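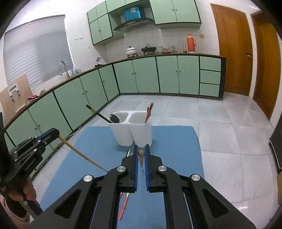
4.2 Where the long things go

Cups, plates and bowls gave our households very little trouble. They stack, they have an obvious place, and people who disagreed about everything else agreed that bowls go with bowls. The long things were another matter. By long things we mean any utensil whose handle is the larger part of it: ladles, spatulas, skewers, chopsticks, and the wooden spoons that every kitchen in the Stustel sample owned in greater numbers than it could explain. Of the 287 sorting episodes we coded, 70 concerned long things only, and these took up a share of our coders' patience well beyond that proportion.

The upright holder is the usual answer. It asks very little of its owner, who need only let go of the handle at the right moment. Figure 3 shows the two-compartment type, white, set on a blue mat on a tiled floor, with a ladle in one compartment and a spatula in the other. Two chopsticks, one red and one wooden, lie on the mat; another wooden chopstick is held above it. We return to the chopsticks below, as did most of our participants, usually with a sigh.

Two compartments imply two categories, and the holder does not say which two. We asked each household to name theirs. The most common reply was "big ones and small ones," followed by a pause in which the speaker looked at the holder and saw that it contained no such arrangement. Some households sorted by heat (things that go in the pan, things that do not), some by material, and 18 gave an account that we could code only as "side nearest the stove." El-Sayed's earlier scheme for drawer contents, which assumes that people sort by use first and by shape second, fits our drawer data well and our holder data hardly at all. In a holder, the sorting is done by whatever is already in there. A ladle with a long handle leans, and everything put in afterward has to come to terms with the lean.

Chopsticks expose the weakness of the arrangement. They are thin enough to slide to the bottom of a compartment and long enough to tip when they are alone. They also come in pairs, a fact the holder does nothing to protect. In 60 episodes at least one chopstick ended up apart from its mate, either across the divider or outside the holder altogether. Mixed pairs were tolerated to a degree that surprised us. One participant set the table with two colors for the length of our study and described them as matching "in spirit." We have kept the phrase as a code.

Skewers and other items with a small knob at the top were handled more carefully and filed more vaguely. Participants could say what a skewer was for, but its use was rare enough that no place had been settled, and the same one might turn up in the holder, in the top drawer, and behind the jars within a single month. The Brutent inventory form has a line for such objects, headed "Other," and we can report that the line is too short.

A word on height. All the sorting in this section was done at floor level, on the mat, so that existing habits at the counter would have less pull. This worked in part. Participants put fewer things down next to the stove, there being no stove within reach, but several kept glancing up at the countertop as if asking its permission. The Wamov pilot, run in May, used a table of ordinary height and produced tidier holders and worse data. Section 4.3 takes up the drawers, where the long things go when company is expected.

Figure 3. Two-compartment holder on the sorting mat, with ladle, spatula and chopsticks.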